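Chapter 5
Building a Hand-Held Gripper in a Shared Workshop

Objectives

After working through this chapter you should be able to
choose a finger shape for a parallel or V-opening gripper;
lay out a body that can be held in one hand for long periods;
fit a flat marker so that an overhead or opposing camera can read it;
check two finished units against each other.

5.1 Scope of the build

Chapters 1 through 4 treated the arm as the starting point and the gripper as a part bolted to its end. In this chapter the order is reversed. The gripper is built first, as a tool carried by a person, and the arm is left out until Chapter 8. The hand supplies the motion, the gripper supplies the contact with the object, and a camera fixed to the body records both.

The reference design is the Grotdale body, revision 2. It is drawn for a home printer or for the machines found in most shared workshops, and it needs no milled parts. Readers who have already built the Abera body from the previous edition may keep it, but the finger mounts are not interchangeable and the hole pattern in Table 5.1 does not apply to it.

5.2 Mass and balance

A tool held at arm's length feels heavier than the scale says. The bare Grotdale body, without fingers or camera, has a mass of 349 g. Wiring, camera and fingers can bring the total up to 1,450 g, depending on the camera chosen. Most of this added mass sits forward of the grip, and the wrist must hold it level.

Two measures help. The first is to move the battery behind the grip, using the rear pocket shown in the drawings. The second is to shorten the fingers. A shorter finger reduces reach inside bins and drawers, so the choice depends on the task set. Builders who are unsure should print the short pair first and work with it for a full session before printing the long pair.

5.3 Finger surfaces

Bare printed plastic slides on glass, glazed ceramic and polished metal. The inside face of each finger therefore carries a replaceable lining. Cut the lining slightly oversize, bond it along the center line, and trim it after the adhesive has cured. An untrimmed edge will fold into the gap when the fingers close and will hold them apart at the tip.

The Sekska lining sheet is used in the worked examples. Any thin, textured sheet that can be peeled off without damage to the finger will serve.

5.4 Markers

A square marker with a black and white block pattern gives the position and tilt of the body to any calibrated camera that can see it. It must be flat. A marker glued to a curved shell bows at the corners, and the measured angle drifts as the tool turns. Print the marker on matte stock, mount it on a rigid plate, and screw the plate to the body. Glossy stock reflects ceiling lights and should not be used.

Leave a white border on all sides of the pattern. The detector in Section 5.7 looks for the edge between border and pattern, and a border trimmed too close is the most common fault in student builds at the Plostmont workshop.

5.5 Working space

Bench tests can be done alone. Tests with two operators need a table open on both long sides and enough floor for each person to step back. Route power cables along a wall where possible, and tape down any run that crosses a walkway. Before the first trial, stand where each operator will stand and check that the marker on the opposite tool remains in view through the whole reach. Record any position in which it is lost, and repeat the check after moving a lamp or a shade.
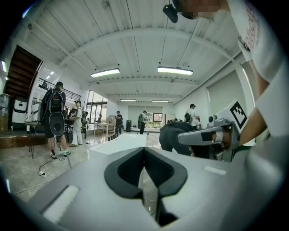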